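Notebook, October, afternoon
Sorting bench, cups and tray

Continued from the morning page. The cups for the Kakthorpe order came out of the box mixed together, so before anything else I put them up on the marble table to look at the colors side by side. I want to decide the set today, because the labels must go to print and I do not want to change them again.

The tray is the cream one with rounded corners. It is a little scuffed on the surface. I tried to wipe the marks with a damp cloth and they stay, so I think they are scratches. For our trials it is good enough. For the photos that go to Brerden we should take a new one from the shelf.

Notes on the colors, before I forget. Smoky gray is the one I worried about, on the dark table it almost disappears when I look from the door. Light blue and teal I can tell apart when they stand together, but if somebody gives me only one of them I am not sure I would name it right. The same with the two greens, the pale and the bright. The yellow ones are better than I expected. The short one is more amber and the tall one is a clean yellow, and also the height helps. Pink has no problem at all. The clear one I nearly forgot on the table last time, so please check for it when you clean up.
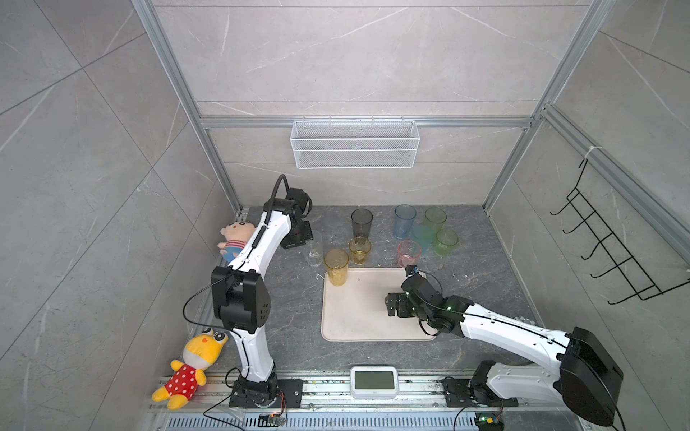 Sorting order

I wrote three ways to sort and tried each of them by hand first.

By color family: grays and clear, then blues, greens, yellows, pink. Looks nice, but teal is a question. I put it with the blues, and the colleague from Zheng put it with the greens, and we both were sure. If two people in the same room do not agree, the customer will also not agree.

By light to dark: clear first, smoky gray last. It works at the two ends and becomes a discussion in the middle. I would not use it.

By name on the label: slow, but no discussion. This is my proposal. The names must then be short and different from each other. I suggest "teal" stays as one word and we do not write "blue-green" anywhere. For the greens I suggest "mint" and "leaf". For the yellows, "amber" and "lemon".

Packing

The Zumari cartons take 100 cups if they are stacked one inside the other, all of one height. The short amber cup does not stack well with the tall ones, it sits deep and then it is hard to pull out. Tried it 2 times, the same result. So the amber needs its own sleeve, or we leave it out from the mixed pack. I prefer the sleeve, people like this color.

The whole order is 3,000. First delivery is 300, and I would like this part to be packed completely by label name so that we see how long it takes. Please write the start time and the end time on the carton lid, not on a loose paper. The last loose paper I could not find again.

To do

Ask Brerden if they accept "mint" and "leaf", or want their own words.
New cream tray for the photos, without scratches.
Look at the smoky gray on a lighter surface, maybe a white sheet under it.
Print one test label for each color and read it from the other side of the room.
Measure the sleeve for amber. The old drawing has the height with the lid, be careful.

Added at 5 pm: read the test labels. "Lemon" is fine, "leaf" is too thin in this font, I will make it bold. Teal is still teal.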